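Ludari Tabletop Rotary Iron

Sikora Household & Linen, Goremville
Home / Laundry Room / Irons and Presses / Ludari Tabletop Rotary Iron

$789
In stock at our Goremville store. Ships in 2 boxes.
Page last updated February 14, 2020

If you've ever stood at an ironing board on a summer evening with a king-size sheet puddled around your ankles, ironing one half while the other half quietly wrinkles itself again on the floor, you already understand why we carry this machine. A rotary iron turns the whole job around. You sit down (yes, sit down!), feed one edge of the cloth in at the front, press your foot on the pedal, and a padded roller carries it past a heated metal shoe and out again, flat and smooth and smelling the way a linen closet should smell.

We've had the Ludari on our own floor in Goremville for long enough to be very fond of it. It has pressed the store's curtains, a good many of our customers' tablecloths, and every single napkin for the shop supper we give in March, and it is still running on its first roller cover. Come in and try it if you like. Bring a pillowcase from home, because it's much easier to judge an iron on something you know.

What you get

The iron itself, with the roller and cover already fitted
Foot pedal on a long cord
Fold-down front tray for feeding and a catch bar at the back
One spare roller cover, unbleached cotton
A small bar of shoe cleaner and a felt pad to rub it with
Printed instruction book

The two boxes are the iron and the stand. If you only want to use it on a table you can leave the stand packed away, but do try it once before you decide. Most people who swear they won't use the stand end up using the stand.

How it feels to use

The first few pieces will come out a little crooked. Please don't be discouraged, it happens to every one of us! The trick is in how you hand the cloth to the roller. Keep both hands wide apart, let the front edge lie along the guide line on the tray, and give the pedal a short tap so that just the hem is taken up. Then stop, look at it, straighten anything that has wandered, and go again. After a dozen napkins you'll be doing it without thinking, and after a few loads of sheets you may find yourself looking around the house for more things to press.

There are 4 heat settings on the dial, and they go by fabric so you don't have to remember any numbers. The lowest is for blends and anything with a delicate finish, the next is for light cotton, then heavy cotton, and the top one is for pure linen. Start low and work your way up through the pile. The shoe warms more quickly than it cools, so a basket sorted from delicate to heavy gets done a good deal faster than one that's been taken as it comes.

Roller speed is a separate knob. Slow is kinder to thick hems and quilted pieces, and quick is wonderful for handkerchiefs and dish towels. For sheets, I leave it somewhere in the middle and turn on the radio.

Specifications

Model: Ludari Tabletop Rotary Iron
Power: 1,402 watts
Heat settings: 4
Roller: padded, open at one end
Roller cover: unbleached cotton, tie-on, machine washable
Control: foot pedal, with hand lever for release
Stand: folding steel, included
Guarantee: 2 years, parts and labor, handled here in our store

The open end of the roller

One end of the roller is free, with no bracket or housing in the way, and it's the part of the design I'd miss most. A pillowcase slides right over it like a sleeve. So does the waistband of a skirt, or the closed end of a duvet cover, or a child's smock. Older machines that are closed at both ends will only do flat pieces, and they do them very nicely, but you'll be going back to the hand iron for everything else.

For a sheet that's wider than the roller, fold it lengthwise, selvage to selvage, and run it through. Turn it over, run it through again, then fold once more and finish. You'll have a neat long strip that's ready to be folded for the shelf.

Getting the dampness right

Nearly every question we get about rotary irons comes down to dampness. Cotton and linen want to be evenly damp all the way through, and the best way to get there is the old way. Sprinkle the dry pieces with warm water, roll each one up like a jelly roll, tuck the rolls into a lidded tub or a big plastic bag, and leave them overnight. By morning the water has found its own level and the cloth feels cool and limp in your hands. If you've forgotten (I forget all the time), take the laundry off the line a bit early and go straight to the iron.

If steam is billowing out at the sides and the cloth feels clammy when it reaches the catch bar, it's too wet. Let it hang for a while over the back of a chair. If the creases are still there after one pass, it's too dry, and a quick misting will sort it out.

Starch is fine in moderation. Spray starch will leave a film on the shoe in time, so dip starch is the better choice, and let the pieces dry fully before you sprinkle them.

Patterns, lace and trimmings

Checks and grids are the hardest test of a straight feed. Any little pull to one side shows up as a line that leans, and you'll see it from across the room. Match the printed line to the guide on the tray, and go slowly until the first hand's width is through. With big cheerful prints, fruit or flowers scattered all over, you can be much more relaxed about it. Check that the colors are fast before anything else: press a damp white handkerchief against a corner, and if a trace of red comes away, wash that piece by itself a couple more times.

Lace needs more patience. Lay it face down on a clean white cloth, fold the cloth over to make a sandwich, and run the whole thing through on the lowest heat. Cream and ecru lace can turn darker with too much heat, so do keep that dial down. Anything with beads, metal snaps or thick plastic buttons should stay away from the roller altogether.
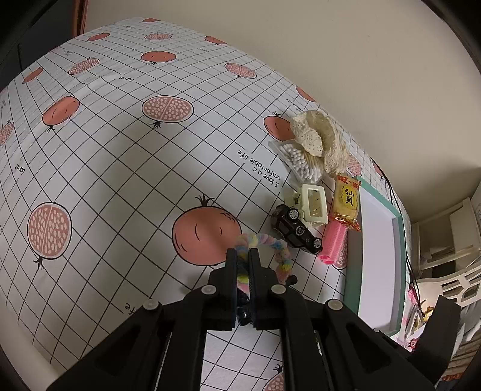 Caring for the iron

Untie the roller cover every couple of months and put it through a warm wash. Tie it back on while it's very slightly damp and it will shrink snug to the padding. Clean the shoe while it's warm, with the switch off and the plug out, using the little cleaning bar and the felt pad. Wipe it afterward with an old towel and run a scrap of cotton through before you go on to anything nice.

When you're done for the day, always pull the release lever so the shoe lifts away from the roller. If it's left pressed down, the padding gets a flat spot, and you'll hear it thump every time it comes around.

Replacement covers and padding are kept in stock. Both are simple to fit at home, though we're happy to do it for you if you'd like to bring the machine in.

Delivery and setup

Delivery is free within Goremville and out as far as Bilidstead. Hugo Pacheco brings the machine in, puts up the stand wherever you'd like it, and will run a few pieces through with you so you can get the hang of the pedal before he goes. Have something damp ready for him! Farther out, we ship by carrier, and the stand goes together with the wrench in the box.

If you change your mind within the first month, bring the iron back with all its parts and we'll refund it or put the money toward something else in the store.

You may also need

Ludari roller cover, unbleached cotton
Ludari roller padding, cut to length
Sprinkling bottle with brass top
Lidded dampening tub
Shoe cleaner bars, pack of 2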